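Two-Table Clearing: What Our Robot Trials Taught Me About Stacking Bowls

137 shares | 30 comments

I've been clearing tables my whole life and never gave it a thought until I joined a project that teaches a robot to do it. Now I have opinions about bowls! We've just finished the Haslam trials, 159 runs of moving dishes from one folding table to its neighbor, and so many of the results work in an ordinary kitchen that I wanted to put them on the tips page.
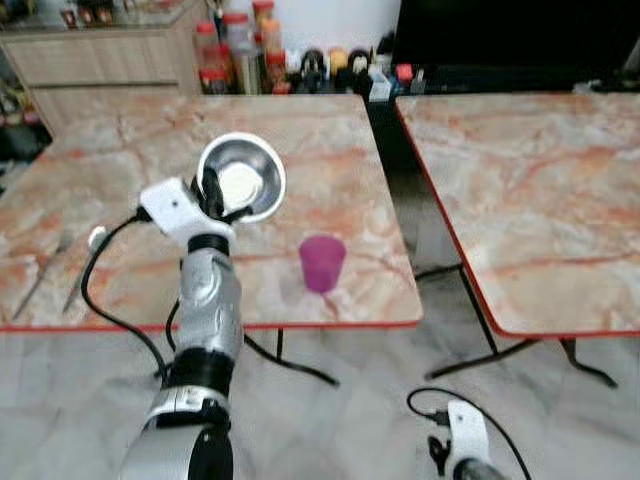

Bradden Home Robotics Club – Kitchen Tips

First tip: go for the rim. We compared two ways of learning the pickup, one where the person guiding the arm could grab a bowl anywhere, and one where they always took the rim on the side nearest the arm. The second way won easily, and it needed fewer practice runs to get there (I'd have bet money on the first). Try it with your own mixing bowls. Same spot every time, and your hand stops hunting.

Second tip: leave room around things. Most of our fumbles came when a cup was standing right up against a bowl. A hand's width of space fixed a lot of that. Set your table a bit looser than you think you need to and you'll knock over less when you clear it. 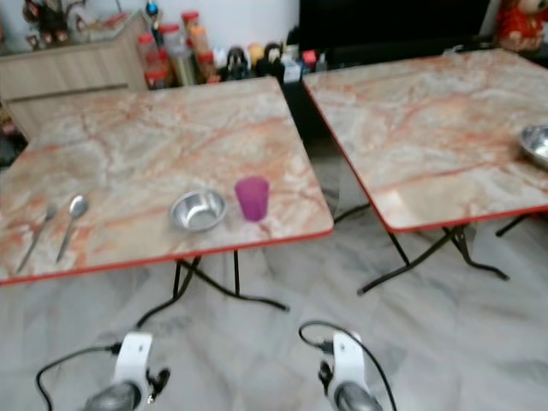 by Ultamov

Okay, cutlery. Forks and spoons went last in our order, and I'd do the same at home. They're thin, they lie flat, and on a shiny tabletop the gripper can skate right over them. If you have trouble with your grip, slide the handle out past the table edge and pinch it from above and below. My aunt has been doing this for years and was not impressed that we needed a research project to find it.

Keep them side by side, too, handles pointing the same way. The method we used (we call it Cakesen, long story) learns from people's demonstrations, and it did noticeably better when the people were tidy.

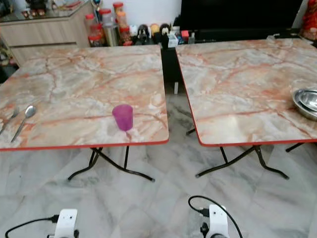
Bowls stacked on the right, cup and cutlery still on the left.

Third tip, and my favorite: pick the stacking spot before you touch anything. In the runs where we let the stack land wherever, the later bowls went down crooked much more often. Choose one place, put the first bowl down carefully, and let the rest follow it. Biggest on the bottom, obviously, but also look at the rims, because a wide rim catches on its neighbor and the whole pile rocks.

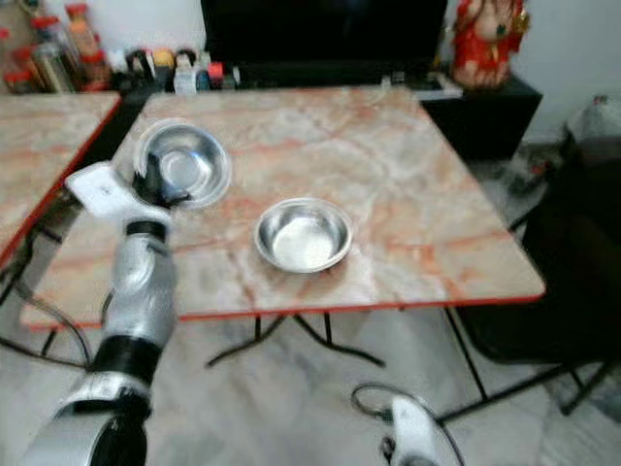
And go slower on the last inch. We tried slowing the whole motion and it only made the runs longer. Slowing just the end, right before contact, gave us nearly all the benefit. I do this with my good glasses now and I haven't chipped one since September.

We'll be trying plates next, which I'm told are worse.

994 views

Comments

bluekettle: The handle past the edge thing is great for arthritis, thank you!

tidy_ish: Did you try it with a tablecloth? Mine bunches up under everything.

Ultamov: Not yet! It's on the list, right after plates.

panlidpete: Rim tip works on cake tins too.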